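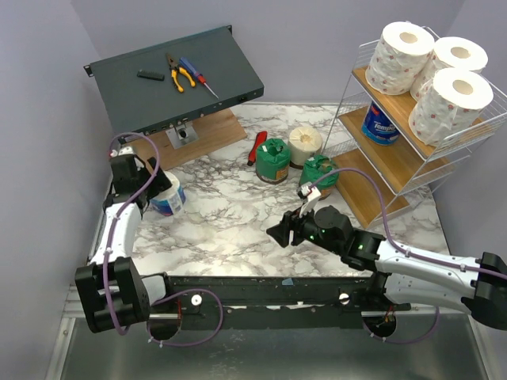

**What is the house edge?**

The average share of each bet that the operator expects to keep over many rounds. It is set by the gap between the true odds and the odds paid.

## Working it out

Take a raffle game we'll call Obi. There are 30 numbered tickets and one winner. A ticket costs $2 and the winner collects $54.

- Money in if every ticket sells: $60
- Money out: $54
- Kept by the operator: $6
- House edge: 6 / 60 = 10%

The edge is the same whether a player buys one ticket or ten. Buying more tickets raises the chance of a win and raises the expected loss with it.

## Edge and hold

Students mix these up every term. Edge is a share of each bet. Hold is a share of the money a player brings in. Someone who arrives with $50 and keeps re-betting winnings may place $545 in bets before leaving. At a 2% edge the expected loss is $10.90, or close to 22% of the $50.

Speed matters too. A game with a small edge and a short round can cost more per hour than a slow game with a large one.

## Before the next class

Read the Trilov case, up to page 126. Then do these:

1. Redo the Obi figures with a prize of $57.
2. Find the expected loss on 545 bets of $2 each at a 10% edge.
3. Write one paragraph on why past losses don't change the odds of the next draw.

Bring your work on paper. Grenine, the second case, moves to November.

Cempaka Pasaribu
May 2024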